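Working outside: your questions about the patio table

Sat 14 October
By the person who writes Trumunley
14 comments | 50 shares

Ever since I put up my post about taking the laptop out of doors, the same questions keep landing in my inbox, so I've gathered them up and answered them in one go. I've tidied the wording a bit (sorry if yours has lost its exclamation marks). I work outside whenever I can get away with it, mostly on the terrace at Waren, and I've got opinions about all of it!

Do you really get any work done out there?

Yes! Not the sort where I need absolute quiet, I'll admit. I save that for indoors. Emails, reading, first drafts, anything where I'd otherwise be staring at a wall, all of that goes better with a bit of air. I usually do two hours before lunch and then see how I feel.

Why a glass-topped table? Isn't the glare awful?

It can be. I used to swear by a slatted wooden one until I got fed up with pens falling through it and cups standing at a slant. Glass is flat, it wipes down in seconds, and your papers don't pick up green stuff from between the boards. The glare depends on where you sit. If the light's bouncing up at you, shuffle round to the next chair, and if that doesn't help put something dark under the laptop. A tea towel will do. I've got one from Weradari that lives in my bag for this and nothing else.

What about the hole in the middle?

It's for the umbrella! If you aren't using one you can get a little plug for it, or just remember it's there. I have lost a pen lid, a hair grip and a very nice boiled sweet down mine at home. Keep your memory sticks well away.

How do you lay everything out so you're not knocking drinks over?

Laptops to the back or the side, drinks towards the front, papers wherever they won't blow away. People put the drink right beside the keyboard because that's what they do at a desk, but a patio table is round and you've got less elbow room than you think, so I like mine where I have to reach for it. I also shut the lid when I'm not typing. It keeps the dust and leaves out, and if a cup does go over you've a fighting chance. 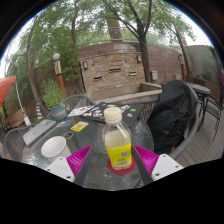
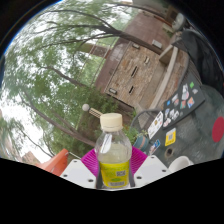
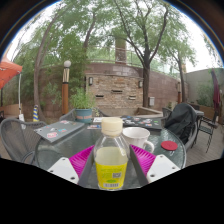
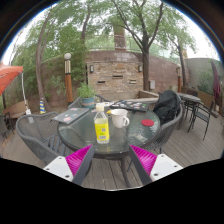
On the terrace: yellow-labelled bottle, white cup, and the laptops with all their stickers.

Do I need coasters on glass?

You don't strictly need them, but I'd miss mine. Glass gets rings like anything else, and there's that horrible clink every time you put a mug down, which sets my teeth on edge by the third cup. I like the plain round red ones. They're easy to spot, they don't weigh anything, and you can see straight away if you've left one behind. The drawback is that cork ones go a bit crumbly if they get rained on, so bring them in. I left a set out for most of August and they were fit for nothing.

Mug or bottle?

Both, if there's room. A mug for tea, because tea from anything else tastes of the anything else. A bottle with a screw cap for the cold drink, because wasps. I can't say this strongly enough! An open glass of anything sweet will have visitors before you've found your place on the page. Put the cap back on between sips, every single time, and you'll have a much nicer morning.

Will stickers on my laptop peel off in the sun?

The cheap papery ones will curl at the corners after a while, in my experience. The vinyl ones are tougher. I had one from Sikder that went through a whole summer and still looked new, and another from a cereal packet that gave up in an afternoon. If one starts to lift, press it down with the back of a spoon, or pull it off and choose another (half the fun). Don't be shy about covering the lid. When two people are sharing a table and both get up for a sandwich, it's very handy to know whose is whose.

Which chairs are best for a long sit?

Metal woven ones with arms are my favourites. They don't hold the rain, they don't wobble much on decking, and the backs have a bit of give. They're cold first thing, though, so bring a cushion or sit on your coat. Watch the feet on planks as well. A thin chair leg can find the gap between two boards, and you'll go down an inch at one corner just as you've picked up your tea. Ask me how I know.

Where do you put your coat and bag?

Coat over the back of a chair, always. You'll want it again sooner than you expect, as it only takes one cloud. I keep my bag under my own seat with a strap round my ankle if I'm somewhere busy, and that's more about me walking off without it than anything else.

What's the warmest spot on a patio?

Near a brick wall, if it's had the sun on it. Bricks hold on to the heat for a good while after the sun's moved round, and you get some shelter from the wind too. Big planters help a little with the draught and they're pleasant to look at when you're stuck on a sentence.

How long can you go without plugging in?

My old machine does up to 3 hours if I turn the brightness down, but outdoors you'll want the brightness up, so don't count on it. Charge it fully the night before and shut anything you aren't using. If you do run a lead out of the house, use one made for outdoors and don't trail it across the steps.

What do you do if it starts raining?

Laptop first, papers second, mug third. The coasters can fend for themselves (see August).

2 people have saved this page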